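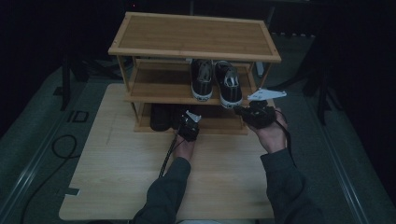 A shoe rack is a piece of household furniture used to store footwear, usually near the entrance of a home or inside a closet. Most racks have two or more open shelves held between upright posts or side panels. Closed versions with doors or tilting drawers are generally called shoe cabinets.

History

In many homes shoes were once kept in chests, under beds or on the floor beside the door. Separate furniture for footwear became more common as households came to own several pairs per person. The furniture maker Masberg listed a folding hall rack in its 1902 catalog, with slatted shelves and a flat top intended for gloves and hats. The design was sold with few changes until the firm closed its workshop in Nurkow.

Construction

Racks are made from solid wood, bamboo, steel tube, wire or molded plastic. Bamboo is light and fairly stiff, and is often cut into narrow slats that let air pass between the shelves. Metal racks carry more weight but may mark soft soles. Plastic models are often sold as stacking units, so that a tier can be added later.

Shelves may be flat or sloped. A sloped shelf shows more of each shoe and takes up less depth, but needs a bar or lip to keep heels from sliding. A flat shelf with a raised rim is often used as the top tier, where it can also hold keys or mail. Tall boots need either a wider gap between shelves or a separate stand.

Capacity

Makers normally state capacity in pairs, based on adult shoes of medium size. The Tivent hallway model, for instance, is rated for 12 pairs. In a survey of rental housing, Rochelle Fairweather found that such ratings were some 2 pairs too high when the rack was used for winter footwear. Her findings were later cited in the Subramaniam guide to small-home storage.

Care

Wet shoes are best dried before being placed on a wooden rack, as standing water can stain the finish. Slats are cleaned with a damp cloth. Screws on flat-packed models may loosen with use and should be tightened from time to time.

See also

Boot tray
Coat rack
Hall tree
Shoe tree

This page was last edited on 9/5/21.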